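OK I have been reading about how old basketball uniforms were made all week and I need to share, because it's so good!

Early teams played in wool. WOOL. Indoors, running, with a belt on the shorts. I would last maybe 12 minutes.

Then satin shows up and everybody is suddenly shiny. My great-uncle's league team, the Clisach Comets, had satin shorts with a little buckle, and my cousin Jocelyn Gill still has a pair in a drawer!
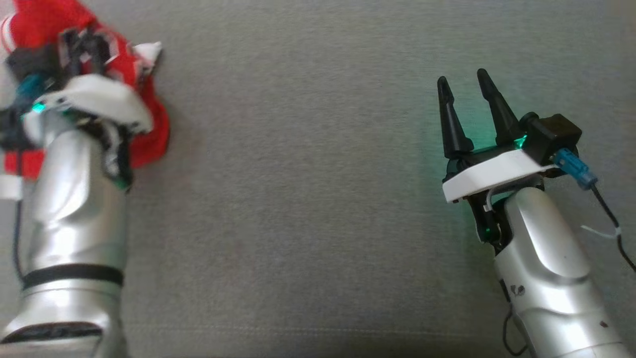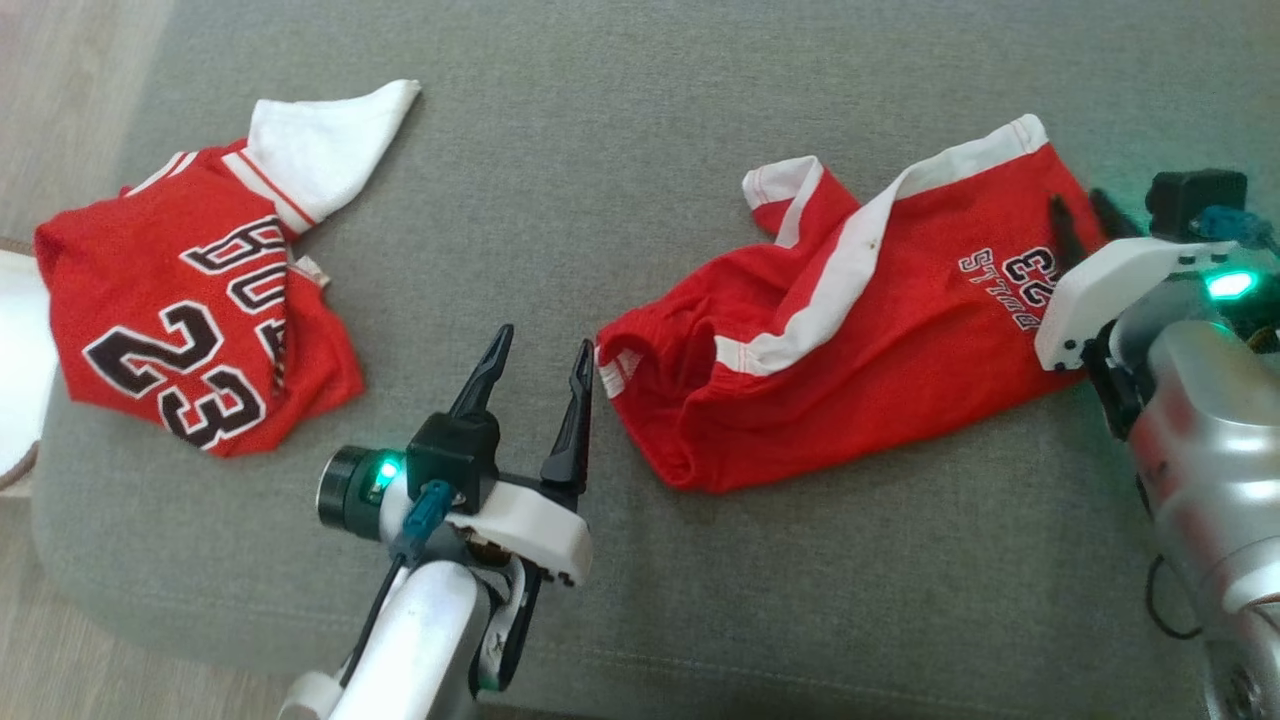
Lettering is the part I love most. The old stuff was felt, cut out and stitched on by hand, and you can feel the edge of every letter. Later came tackle twill, then screen printing, and the outline stuck around through all of it. White with a black outline on red, like the 23 on that Bulls jersey, reads from way up in the cheap seats.

Next up for me: mesh! I have 10 tabs open and a library book due in March. If your family has an old team shirt, please go look at the stitching and tell me what you find.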